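Keeping Fruit Longer at Home: Storage and Waste in Share Houses

Efren Layug
Student project report, 21 Apr 2024
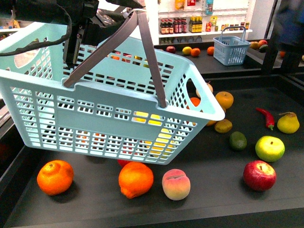
Figure 1. Oranges and a peach on a checkout counter, with a blue shopping basket.

1. Background

Fresh fruit is one of the first things to be thrown out in a share house. Everyone buys their own, the fridge is full, and the bowl on the bench is nobody's job. I live in a house like that, and the project started from the amount of soft fruit I was putting in the green bin.

The question was simple. Does it make a difference where fruit is kept once it is brought home, and if so, for which kinds? I looked at oranges and peaches. Oranges have a thick peel and are sold through most of the year. Peaches bruise easily and keep ripening after they are picked. I expected storage to matter more for the peaches.

2. What was already known

Peaches give off ethylene gas as they ripen, and they are also sensitive to it. Oranges produce very little. The usual household advice is to leave hard peaches at room temperature until they soften and then move them to the fridge. Oranges will sit on the bench for a week or so and last longer in the crisper. Most of the guides I read did not say what to do when different fruit is kept in the same bowl, although that is how most people I know keep it.

3. Method

The work was done in two share houses, one on Ajayi Street and one on Detora Avenue. The Ajayi Street kitchen faces west and gets hot in the afternoon. The other is at the back of the house and stays cooler. All of the fruit came from Datitberg Fresh Market and was bought on the morning each round began.

There were 3 storage methods:

Open bowl on the bench, with both kinds of fruit together
Paper bag in the pantry, each kind in its own bag
Crisper drawer of the fridge, each kind in its own bag, left open at the top

In total 166 pieces of fruit were used. I checked each piece every evening and gave it one of four grades: firm, ripe, soft or spoiled. Mould of any size counted as spoiled. So did leaking juice or a brown patch bigger than a ten cent coin. Each round went for two weeks. Temperature was read from a Zernix kitchen thermometer kept beside the fruit.

The housemates were asked not to eat the test fruit. A few pieces went missing from the Detora Avenue bowl in the first round. These were left out of the results and are not part of the total given above.

4. Results

Of the 166 pieces, 68 were graded spoiled by the last day of their round. Most of these were peaches. The open bowl had the highest losses in both houses and the crisper had the lowest.

The peaches in the bowl went from firm to soft in about 3 days at Ajayi Street. They took longer at Detora Avenue. The ones in paper bags ripened evenly but had to be watched, as they went from ripe to spoiled quickly. Peaches put in the fridge while still firm kept their shape but had a dry, floury texture when cut. I had no grade for this, so it does not show up in the results.

The oranges changed very little. Some in the bowl lost weight in the hand and the peel became leathery, but the inside was still fine to eat. The few oranges that went mouldy were mostly ones that had been touching a spoiled peach.

5. Discussion

The results fit the usual advice fairly well. The main thing I would add is that a mixed bowl is a problem when one piece starts to go, as mould passes to whatever it is resting against. Checking the bottom of the bowl would probably have saved several oranges.

The warm kitchen had a bigger effect than I expected. I can't separate this from the different bowls used in each house. The Ajayi Street bowl was deep and the fruit was stacked, while the other was wide and shallow. Using the same bowl in both places would have fixed this and should have been done from the start.

The grading was also done by one person. The line between ripe and soft is a matter of opinion, and my opinion may have shifted over the rounds.

6. Suggestions for households

Buy peaches in small amounts and at different stages of ripeness.
Leave firm peaches out of the fridge until they give slightly near the stem.
Keep oranges in the crisper if they won't be eaten within the week.
Use a shallow bowl and turn the fruit over every couple of days.

7. Further work

I plan to repeat the project in October with apples and bananas added, using matching bowls and a second person to do the grading. A grade for texture will be added to the sheet.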